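Gilomov Community Help > Desktops & Parts

Taking apart an old Dell tower, what order?

Posted by kukudar70, Sat 27 July

Got an old Dell workstation tower for parts. Side panel is off, case laying on its side. Want to pull the drives, the memory and the power supply and keep the board in one piece if I can. CPU is already out, socket's sitting open. Never done one of these, only laptops. Cables everywhere.

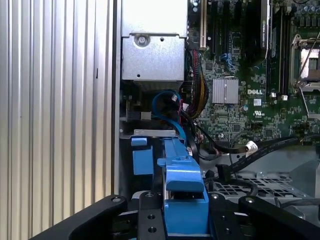
Main worry is the power wires, the red yellow black bundle. Do I unplug at the board first or take the supply out and deal with it after? Also the blue caddies, do they need a screwdriver. Dont want to snap anything, I paid 40 bucks for it.

tapia_bench

Wall plug out first. Hold the power button 12 seconds or so. Then board end of the cables BEFORE the supply moves, otherwise your yanking on the connectors.

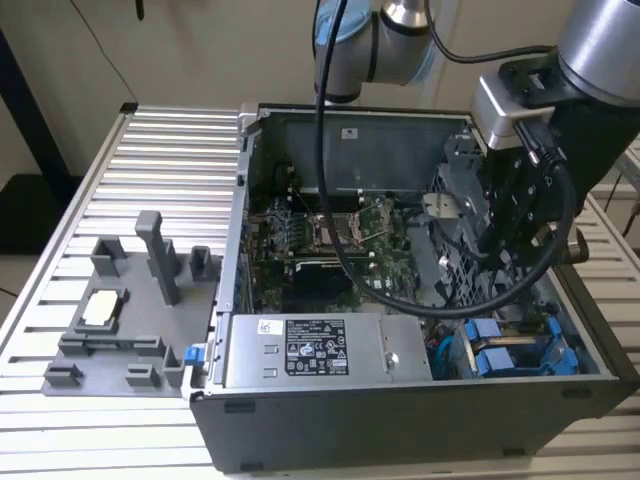 Supply is usually screws on the back of the case, sometimes a latch inside too. If it won't slide stop and look for the latch. Memory last, clips at the ends, push down and the stick pops up.

Caddies: no screwdriver on most of the ones I've had. Squeeze the blue tabs, pull straight. Take the data and power plugs off the drive first. SATA plugs with a metal clip, press the clip, don't wiggle.

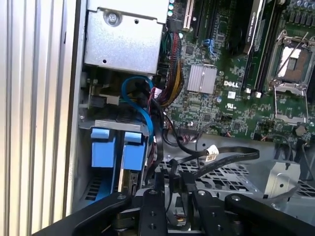 One more thing, close that socket. Lever down, plastic cover on if you have one. Bent pins and the board is worth zip. I lost a 90 dollar board that way in June.

naditz_fan

just unplug everything lol. take a pic first tho so you know where the blue cable went

kukudar70

Thanks both. Doing drives first then. Will cover the socket tonight, no plastic cap but I can cut some card.
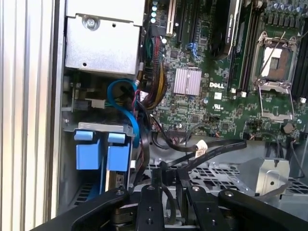

CPU socket still open, lever up. Blue caddies on the left.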